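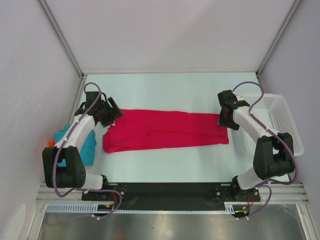 The Red Cloth at Skurnwood

When Ildikó Illés took over her aunt's guest house at Skurnwood, she was given the keys, the accounts, a tin of buttons and one long red tablecloth, and of the four it was the tablecloth that kept her awake at night. The accounts were bad but they could be understood. The cloth had rules.

It came out once a year, in March, for the supper at which the whole family sat down together and forgave one another for whatever had been said at the last one. Her aunt had laid it for 34 years. There was a right side and a wrong side, and a top end and a bottom end, and although Ildikó had watched the thing being shaken out every spring since she was small enough to stand underneath it, she couldn't for the life of her have told you which was which.

"You might ring Hajnalka," said Sándor Kocsis, who had come up early from Garalville to help with the chairs and had so far mostly helped with the plum cake.

"I am not ringing Hajnalka."

Hajnalka Pap was her cousin, and Hajnalka would certainly know. She had wanted the guest house herself, or so everybody believed, and she had gone back to Flarelmont after the funeral without stopping for soup. There had been one card at Christmas since then, with a robin on it and very little written inside. Ildikó had stood it on the dresser and it was still there, in March, because taking it down seemed a worse thing to do than leaving it up.

So she spread the cloth by herself, over the three tables pushed together in the dining room, and walked round it, and turned it, and walked round it again. There was a darn near one end, very fine, done in a thread that didn't quite match. Was the darn meant to go by the window, where the light was good and people would see it, or by the kitchen door, where the children sat and spilled things? She tried to picture her aunt's hands smoothing it down and could only picture the hands.

Sándor watched all this with his plate on his knee. He was a kind man and an old one, and he had learned over a long marriage that there are times to offer an opinion about linen and times to have another slice.

At five o'clock the telephone went in the hall. It was Gergely Bozsik from the station, shouting as he always did, as though the line were a field he had to be heard across. The afternoon train was late in, he said, and there was a lady on it with two bags and a pot with the lid tied down with string, and was anybody coming to fetch her or should he send her up with the post?

"What lady?" said Ildikó.

"Your cousin!" shouted Gergely. "She says she's brought the fish soup, and is there bread?"
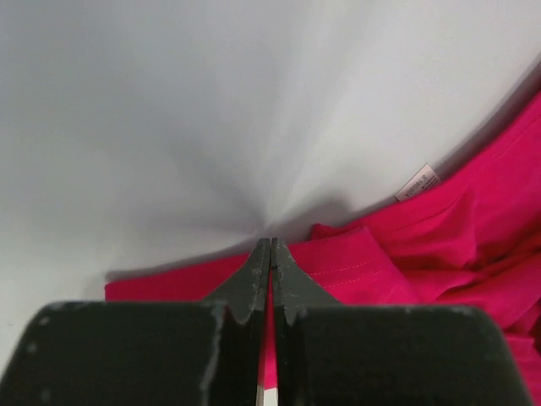 She put the receiver down and stood for a while with her hand on it. Then she went and found her coat, and then took it off again and went back into the dining room to straighten the cloth, and then put the coat on for the second time, and by then Sándor had his boots laced and the car keys in his hand and was waiting by the door without a word.

The road down to the station was all puddles and low sun. They passed the Halász orchard, where Dariusz Nowakowski was up a ladder among the pears and lifted his saw to them, and Ildikó waved back with more energy than she had meant to, so that he looked quite startled. She was rehearsing. She had a very dignified speech about the Christmas card, and another one, shorter, about the soup at the funeral, and she had got them nicely in order by the time they reached the level crossing.

Hajnalka was sitting on the bench with the pot in her lap and both arms round it. She looked thinner and she had cut her hair.

"You've put the darn by the window," she said, before Ildikó had even shut the car door. "Haven't you? I thought about it the whole way from Flarelmont."

"I've put it at both ends. I keep turning it."

"She never knew either," said Hajnalka. "She used to ask me, and I was nine, so I just said whatever came into my head – and then we'd have to stick to it till the coffee."

Ildikó sat down beside her on the bench. The speeches had gone clean out of her mind, the long one and the short one together, and the pot was warm against her elbow through the coat. Behind them Gergely was telling Sándor, and most of the platform, about the signals.

"There isn't any bread," she said at last. "I forgot the bread."

"Then we'll stop for some," said Hajnalka, and handed her the smaller of the two bags.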